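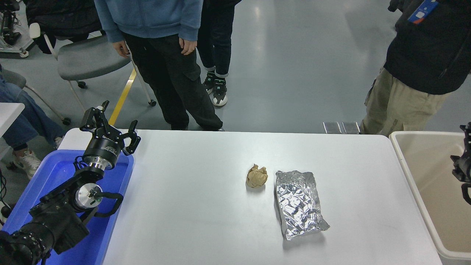 *Sorting table, with the paper ball and the foil packet between the tray and the bin*

Hi Leopoldo,

April update from the Nastari robotics club, a little longer than the last one because there's finally something to tell!

We've moved the students off the simulator and onto the two-arm table full time. The task is the one in our proposal to the Bañuelos fund: clear lunch trash off a table and get each item where it belongs. Paper balls are going fine. Foil is the troublemaker – it's shiny, it changes shape every time somebody squeezes it, and the grippers either slide off or mash it flat.

The kids have recorded 61 practice runs so far. Our goal is 200 before the summer break, and I think we'll make it if we keep the late sessions (we usually wrap up at 6:30, which the parents have been very nice about). Rigoberto Magaña rewrote the logging script over spring break, so every run now gets saved with a note on what went wrong. Those notes are my favorite reading of the week. 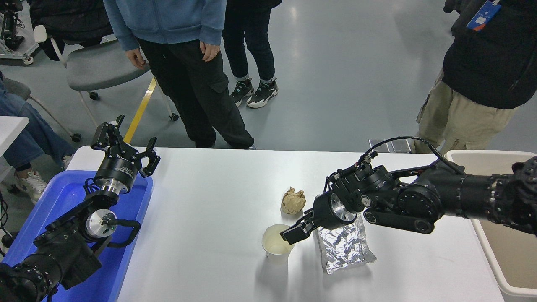 **Can beginners join this late in the year?**
New students can still come in through the end of the term, and they start by resetting the table and keeping the run log before they take a turn driving the arms.

Money next. We've spent $2000 of the grant, nearly all of it on spare gripper fingers, cables and the Vurnora software license. I'd like to move what's left of the travel line into parts, if that's okay with you – the Drurnlow meet is close enough now that we can carpool. I can send receipts whenever you want them.

We have 17 students signed up, and the older ones have started teaching the new ones without being asked, which makes me really happy. Next up is cups, and then cups mixed in with everything else. Could you let me know about the travel money before I place the May order?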